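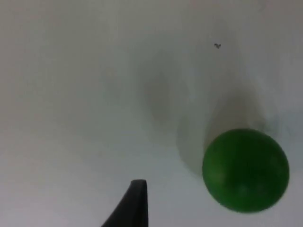

緑色のボール

おもちゃ図書室パジュ 5月のお知らせ

昨年度の貸出件数は2,248件でした。登録しているおもちゃは1,481点で、棚に並んでいるのはその一部です。残りは奥の収納にありますので、目録で見つけたものが棚にないときは受付で番号を伝えてください。混んでいなければその場でお出しします。

貸出がいちばん多かったのは木の汽車のレールで、次がパズルでした。布の人形は前の年より減っています。目録の写真が古く、実物と色が違って見えるものがあるため、撮り直しを順に進めています。 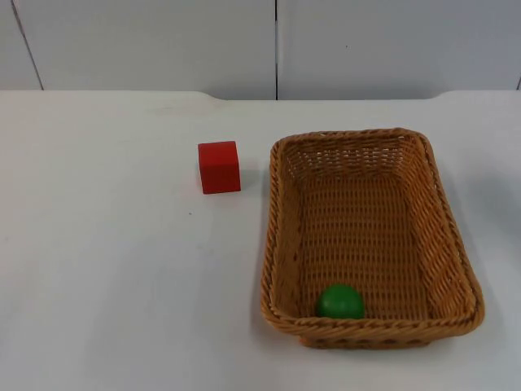

貸出期間の変更

6月から、貸出期間を二週間から三週間に延ばします。返却日が休室日と重なる場合は、次の開室日までにお返しください。延長は一回までで、電話でも受け付けます。次の予約が入っているものは延長できません。

一度に借りられるのは一家族四点までで、これは変わりません。パズルや積み木のように細かい部品が入ったものは、ふたの裏に部品の一覧が貼ってあります。借りるときと返すときの両方で、一覧と中身を見比べてください。足りない部品に気づいたら、受付にある青い用紙に書いて箱に入れておいてもらえれば十分です。昨年度は、返却のあとで部品が見つかったという連絡が何件もありました。小さなものは封筒に入れて、

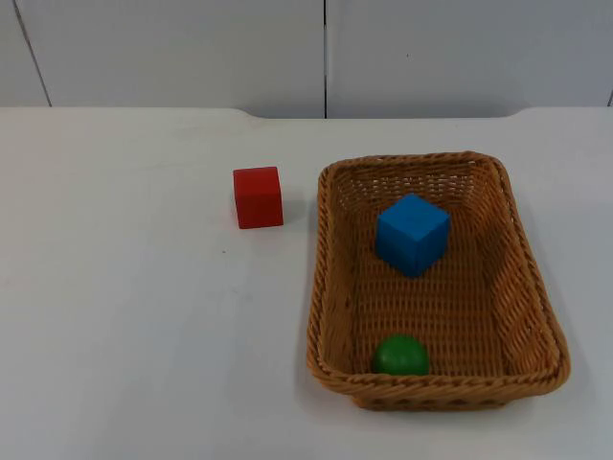 入口横の返却口に落としていただいてもかまいません。封筒には目録の番号を書いてください。番号がわからないときは、おもちゃの名前と返却したおおよその時期で探せます。

電池を使うおもちゃは、電池を抜いてから返却してください。入れたままの返却が続き、液漏れで直せなくなったものが冬の間に二点ありました。電池そのものの貸出はしていません。

ぬいぐるみと布の絵本は、洗わずにそのままお返しください。素材によって洗い方が違うので、こちらでまとめて行います。汚れがひどいときは、受付で場所を教えてもらえると助かります。

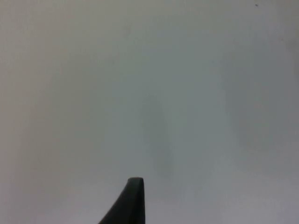 修理の日

修理の日は毎月一回、午後1時から4時までです。担当はアイガルス・メギさんで、部品代として一点につき200円をいただきます。ご家庭のおもちゃも受け付けますが、図書室のものを先に直すので、お渡しが翌月になることがあります。

センダム分室でも同じ受付を始めました。分室に持ち込んだものは、こちらに運んで修理し、分室でお返しします。片道に一週間ほどみてください。

寄贈について

箱のないもの、部品が欠けているものも、まずはご相談ください。木のおもちゃと盤を使うゲームは特に不足しています。大型の乗り物は置き場所がなく、しばらくお受けできません。

先月はミルクローにお住まいの方から、盤ゲームをまとめていただきました。説明書が外国語のものが多く、アイヴァル・クルーミニャさんが日本語に直しています。訳が済んだものから目録に載せます。

目録の更新

印刷版の目録は7月に新しくなります。冊子が必要な方は6月中に受付で名前を書いてください。古い冊子の番号もそのまま使えますが、4,000番台は分室のおもちゃに割り当て直したため、以前の番号とは一致しません。

開室時間は午前10時から午後4時まで、昼の休みはありません。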